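5/23/19

The bench has been refinished, and I now have enough notes on oil-based wiping varnish to write them up in one place. Most of what follows concerns cure time, film build and abrasive choice. I have left out color matching, which I handle badly and which other people have covered well.

**The starting condition**

The top is hard maple, glued up from flat-sawn boards of uneven width. It had carried a coat of paste wax over bare wood, renewed whenever I remembered. Wax over bare maple looks fine and protects very little. Water left standing overnight raised the grain, and glue squeeze-out bonded to the surface well enough to lift fibers when scraped off. I wanted a thin film that would release dried glue, tolerate mineral spirits and be repairable without stripping the whole top.

Those requirements rule out a lot. Shellac releases glue fairly well but softens under alcohol, and I use alcohol on the bench constantly. Waterborne polyurethane is hard and quick, but a damaged spot is difficult to blend because the new coat doesn't dissolve into the old one. Straight boiled linseed oil is easy to renew and gives almost no film. A thinned oil varnish sits between these and is forgiving to apply, so that is what I used.

**Removing the wax**

Wax has to come off before anything else happens. Sanding a waxed surface loads the paper and pushes some of the wax further into the pores. I flooded the top with mineral spirits, let it sit for a few minutes, and wiped it off with clean cotton, changing the cloth often. I did the full sequence 3 times. After the last one I put water drops on several areas and watched the shape. On waxed wood a drop stands up with a steep edge. On clean maple it flattens and begins to darken the wood beneath it. One area near the vise still beaded, so that got another pass of its own.

The test should be run after the solvent has fully flashed off. Residual spirits will also repel water for a while and give a false reading.

**Abrasives**

I started at 80 grit only where there were glue ridges and went over the rest with 120, followed by 150 and 180. I stopped there. Maple sanded much past 180 starts to burnish, and a burnished surface takes less of the first coat. The difference is easy to see on an offcut: half sanded to 180, half to 400, same varnish, same wipe. The 400 side comes out paler and the film scratches off more easily with a fingernail at one week.

Paper brand matters less than changing it in time. I used Travska discs for the large areas because the shop down the road stocks them, and the stearate coating did keep them from clogging. My one complaint is that their 120 cuts noticeably coarser than the 120 from my previous box, a different make. If you mix makes within one sanding sequence, check your scratch pattern under a low-angle light at each step. I put an ordinary desk lamp at bench height and look across the surface toward it.

Vacuum, then wipe with a cloth dampened in spirits. I don't use tack cloths under oil varnish. Some leave a residue, and it's simpler to avoid the question.

**Mixing**

The varnish was Sernent satin, an alkyd, bought in the quart can. I thinned it one to one by volume with mineral spirits for the first coat, and two parts varnish to one part spirits for everything after. Satin varnish contains a flatting agent that settles to the bottom of the can, and it has to be stirred back in before every pour. Stir slowly and scrape the bottom. Shaking introduces bubbles, and in a cool shop they are still there when the film skins over.

A common recommendation is to build with gloss and use satin only for the last coat, on the grounds that several layers of flatting agent make the film cloudy. At the thickness of a wiped coat I can't see a difference on maple. On walnut, or anything darker, I would follow the advice.

I mixed in a glass jar with straight sides and a strip of masking tape marked at the fill lines. Thinned varnish keeps in a closed jar for a few weeks if the headspace is small. Once it has formed a skin I throw it out. Straining it removes the lumps and leaves you with material that has already begun to cure.

**Application**

Fold a lint-free cotton cloth into a pad with no loose edges. Wet it, wring it so it doesn't drip, and wipe with the grain in long overlapping strokes from one end to the other. Then leave it alone. The coat should look wet and even for a few minutes and then begin to drag. Going back over it once it drags leaves a ridge that will have to be sanded out.

The shop was at 60 degrees for most of this, which is the bottom of the range I would work in. Oil varnish cures by taking up oxygen, and the rate falls off quickly as the temperature drops. The can says recoat in eight hours. At 60 it was closer to a full day before the film would sand to powder, and powder is the only test I trust. If the dust rolls into small crumbs or sticks to the paper, the coat isn't ready, whatever the label says.

Humidity slows things down too, though less than cold does. Airflow helps more than either heating or dehumidifying the room. A small fan pointed at the opposite wall moves enough air over the top without carrying dust straight onto it.

Rags go flat, outdoors, one layer thick, until they are stiff. Never leave them in a pile. The same reaction that cures the film gives off heat, and a wadded rag holds it in.

**Film build**

I put on five coats in total. Each wiped coat adds very little, and the first is mostly absorbed. Between coats I sanded by hand with 300 grit on a felt block, using light pressure and only enough strokes to dull the surface. (The paper is Swai, and 300 is the number printed on it. Most makers sell 320, and it would do the same job.) At the edges I used no block and almost no pressure, because an edge carries the thinnest film and cuts through first. I cut through at one corner anyway, after the second coat. It disappeared under the third.

The fourth coat looked complete when viewed straight down and patchy in raking light, with dry spots over the denser areas of grain. The fifth evened that out. A sixth would have begun to look like a tabletop, and a bench that slick is annoying to plane on because the work slides.

Final rubbing was done at three weeks with a gray nylon pad and a little paste wax used as lubricant. A film rubbed earlier takes the scratch pattern unevenly and may go shiny again in patches as it continues to harden.
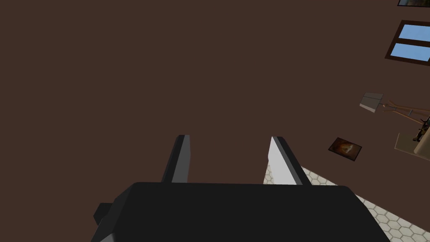
Shayne Tuhiwai wrote in after my earlier note on the subject to say that three weeks is too cautious, and that a bench top in a heated room can be rubbed out at ten days if the coats were thin. That may well be right. Shayne also asked whether I had tried Aka thinner in place of hardware-store mineral spirits, on the theory that its slower evaporation would give a longer open time. I had one can of it left and ran two test boards side by side. Open time was a little longer and the surface was slightly flatter on the Aka board. The difference was gone after sanding. For a final coat that won't be sanded it might be worth the price, but I wouldn't use it for the build coats.

**Glue release and repair**

Yellow glue left on the cured film overnight popped off with a plastic scraper and left a faint outline, which wiped away with a damp cloth. Epoxy didn't release. I had expected that, and I'll keep using a sheet of polyethylene under epoxy work. Mineral spirits left under a rag for an hour had no visible effect. Lacquer thinner softened the film within a minute.

I then scratched a test area through to bare wood, sanded it locally with the 300 and wiped on two thinned coats, feathering out past the scratch. The repair is visible if I look for it with the lamp down low. With the overhead lights on I can't find it.

I'll check the wear in September. The area in front of the vise will probably need another coat by then, and I'm keeping half the quart for it.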